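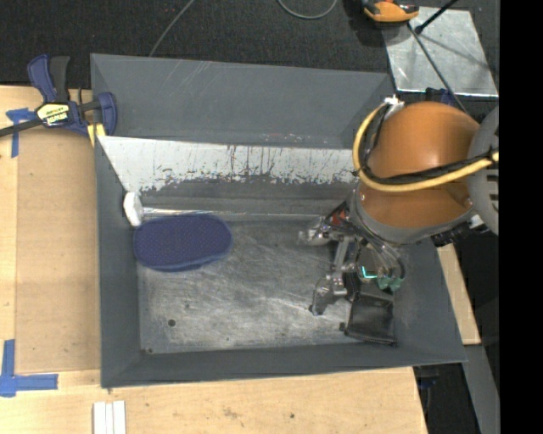 Samedi 29 janvier 2022, réveil à six heures, un café avalé debout et direction la journée portes ouvertes de Bronitz. Pour ceux qui ne suivent pas, Bronitz c'est le petit studio qui a sorti Cikance, ce jeu mobile de gestion de caravane auquel je consacre beaucoup trop de mes soirées depuis l'automne. Ils ouvraient leurs locaux au public pour la première fois, sur inscription, et j'avais réussi à avoir une place (en rafraîchissant la page comme un malade pendant ma pause déjeuner, je le confesse).

Le studio est installé au deuxième étage d'un ancien immeuble de bureaux, au bout de la rue Leclerc. De la gare, comptez un bon quart d'heure à pied, et il y a un bus mais je l'ai raté. J'avais imaginé une grande enseigne lumineuse, il y a une étiquette sur l'interphone. J'ai sonné chez le dentiste du premier avant de trouver le bon bouton, pardon à lui.

On était 43 inscrits, répartis en petits groupes pour la journée. Le mien était sympa : pas mal d'étudiants, deux parents traînés là par leurs ados, et un couple qui joue ensemble à Cikance sur la même tablette, chacun son tour, ce que je trouve admirable vu la longueur des étapes dans le désert de sel. Masque obligatoire partout, passe vérifié à l'entrée, et du coup pas de buffet à l'intérieur. Le café se prenait dehors dans la cour, par deux degrés. J'en ai bu trois quand même.

La visite commence par la salle des graphistes. Je m'attendais à des écrans géants et à des tablettes partout, et il y en a, mais ce qui m'a scotché ce sont les carnets ! Des piles de carnets avec les tentes, les chameaux, les marchands, tout dessiné au crayon avant de passer en pixels. On nous a montré quatre versions du marchand d'épices, et la première avait une tête à faire peur, avec des sourcils qui lui tombaient sur la bouche. Il paraît qu'elle a failli rester dans le jeu. J'aurais voté pour.

Ensuite, la partie que j'attendais le moins et qui m'a le plus plu : l'optimisation. Dit comme ça, ça donne envie de faire une sieste. Sauf que la personne qui nous présentait ça avait préparé une démo, le même niveau lancé côte à côte sur un téléphone récent et sur un vieux modèle d'entrée de gamme à l'écran fendu. Sur la version de développement de l'an dernier, le vieux téléphone ramait dès que la tempête de sable arrivait, on aurait dit un diaporama. Sur la version actuelle, ça passe, avec moins de grains de sable à l'écran mais la même tempête. Ils ont réécrit l'affichage des particules et regroupé les textures, j'ai compris la moitié des explications et j'ai pris des notes sur tout. Moi qui joue sur un appareil qui a déjà pas mal vécu, j'étais aux anges.

Petit moment de gêne au passage : on nous a demandé qui avait déjà désinstallé Cikance à cause de sa taille. J'ai levé la main. Je l'ai réinstallé deux jours après, hein, mais j'ai levé la main.

Pause de midi. Rien de prévu sur place, donc sandwich au coin de la rue avec une partie du groupe, et grande discussion sur les publicités dans les jeux gratuits. Mon avis n'a pas bougé : une vidéo facultative pour récupérer un peu d'eau, je prends. Une pub plein écran entre deux menus, je ferme et je vais faire autre chose. Les avis étaient très partagés autour de la table et une des mamans, qui n'avait jamais joué à rien, a posé les questions les plus intelligentes de la journée (« mais pourquoi vous ne payez pas le jeu, tout simplement ? »). Grand silence.

L'après-midi, c'était l'atelier test. On s'installe, on reçoit un téléphone avec un jeu qui n'est pas encore sorti, et on joue vingt minutes pendant que quelqu'un regarde par-dessus notre épaule sans rien dire. C'est très déstabilisant ! On a envie de bien faire, de montrer qu'on a compris, et en même temps on ne voit pas le bouton qui est en plein milieu de l'écran. Je ne l'ai pas vu, donc. Je suis resté coincé sur le tutoriel pendant un temps que je préfère ne pas communiquer, et la personne derrière moi écrivait, écrivait.

Le jeu en question s'appelle Lavov. C'est un jeu de réflexion où on aiguille des tramways dans une ville sous la neige, avec des carrefours à régler et des passagers qui s'impatientent. On n'avait pas le droit de prendre de captures, alors il faudra me croire : c'est très joli. Les réverbères s'allument au passage des trams, et le bruit des aiguillages est délicieux (mettez un casque quand il sortira). Côté prise en main, on fait glisser un doigt sur les rails pour changer la direction, et c'est là que j'ai un bémol. Sur un petit écran, avec mes gros pouces, j'envoyais régulièrement la ligne 3 dans le dépôt. Je l'ai dit à la fin, c'était noté sur leur feuille avant même que j'ouvre la bouche.

La sortie est prévue en mars sur Android, et plus tard sur iOS, sans date pour l'instant. Payant, sans pub, un seul achat. Le prix n'était pas encore arrêté. J'ai demandé s'il y aurait un mode hors ligne et la réponse est oui pour toute la campagne, ce qui règle mes trajets en train.

On a fini par une séance de questions-réponses dans la grande salle, tous les groupes ensemble, fenêtres ouvertes et manteaux sur le dos. Les questions du fond ne s'entendaient pas bien et il aurait fallu un micro. Voilà ce que j'ai retenu. Cikance va continuer à recevoir des mises à jour, mais plus espacées. Le bug de la sauvegarde qui disparaît après l'oasis est connu, ils l'ont reproduit, ça avance. On leur a aussi demandé combien de messages ils reçoivent des joueurs, et ils avaient le chiffre pour le dernier mois : 1526, tous lus, pas tous suivis d'une réponse. J'en avais envoyé deux. Un sur le bug, un pour réclamer un chapeau pour le chameau. Le chapeau n'est pas à l'ordre du jour.

Il y avait aussi un ado de notre groupe qui voulait savoir quelles études faire, et là les réponses sont parties dans tous les sens : école spécialisée, fac d'informatique, arts appliqués, et quelqu'un qui venait de la comptabilité. Le conseil qui revenait le plus, c'était de finir un petit jeu, même moche, même de cinq minutes. J'ai un projet de casse-briques en plan depuis deux ans sur mon disque dur et je me suis senti visé.

Côté organisation, quelques remarques si vous comptez vous inscrire la prochaine fois. Arrivez en avance, l'ascenseur est minuscule et ils attendent que tout le monde soit monté pour commencer. Prenez un pull. Chargez votre téléphone avant, il y avait des prises mais toutes occupées. Et si vous venez avec des enfants, l'atelier test est limité aux plus de douze ans, ce qui n'était pas marqué très clairement sur la page d'inscription (un petit garçon a été bien déçu, on lui a donné des autocollants, il a boudé puis il en a collé un sur la porte du dentiste).

Je suis reparti avec un badge, un autocollant tramway et un code pour débloquer une tente rouge dans Cikance. La tente est affreuse. Je l'ai mise tout de suite, dans le train, et j'ai relancé une caravane vers le nord avec pas assez d'eau, comme d'habitude.

Je ferai un vrai test de Lavov quand il sera sur le Play Store, avec mes gros pouces et mon vieux téléphone. D'ici là, si certains d'entre vous y étaient aussi, racontez-moi en commentaire sur quel bouton vous avez bloqué !

Contact | Mentions légales | Tous droits réservés | Haut de page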